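Specifying Mineral Wool for Interior Partitions
Speaker notes, Tadeusz Wasilewska, February 16, 2009

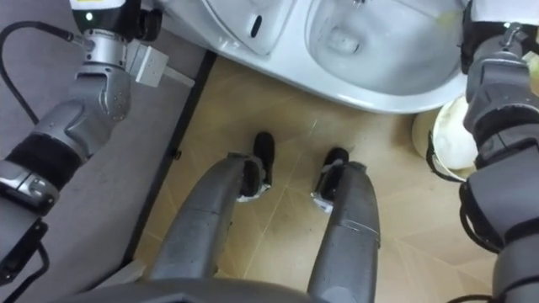
Start with the wall types. Two are in scope today: the single-stud partition between offices and the double-stud partition between apartments. Shaft walls and ceilings are in the October session. If someone asks about floors, refer them to the handout.

Slide 2. Density against flow resistivity. The older Nokar specification calls out density only. Density is easy to check on site with a scale and a tape, but it does not predict absorption in the cavity. Two products with equal density can differ in fiber diameter, and flow resistivity follows fiber diameter. Ask for the resistivity value on the submittal. Pause here for people to write it down.

Slide 3. Cavity fill. Full fill or partial fill, either can be made to work. Problems come from batts cut too narrow, which slump and leave a gap at the top track. Cut slightly wide and friction-fit. Do not compress to force an oversize batt into a shallow cavity. Compression couples the two faces and the low-frequency result drops.

Slide 4. The Drornura building. Apartment block, double-stud walls, gypsum board both sides. Residents reported speech carrying between units on one floor. The contractor blamed the wool. We opened the wall at the outlets and found back-to-back boxes in the same stud bay with no putty pads. Wool was as specified. The flanking path was the boxes. Go slowly on this slide, it is the one people ask about.

Slide 5. Sealant. Both base layers get a continuous bead at the track before the face layer goes on. Painter's caulk is not acoustical sealant. It shrinks and cracks at the floor line. Steton had this in their details from the first issue and Żak added it after the second revision.

Slide 6. Delivered sizes. The Żak drawings assumed a 900 mm batt length. Stock lengths vary by supplier, so check before laying out the cuts. On Drornura the cut list ran to 692 pieces and was drawn up against the wrong length. Offcuts can go in the cavity if the butt joints are tight. They cannot be stacked loose behind a box.

Slide 7. Field test versus lab rating. The lab number is for a panel in a heavy frame with sealed edges. Expect the field number to come in lower. Write the field requirement into the contract if the field result is what the owner is paying for. Skip the table if time is short.

Questions. Likely ones: fire rating (separate listing, do not infer it from the acoustic report), resilient channel (yes, but watch screw length), moisture at the bottom track.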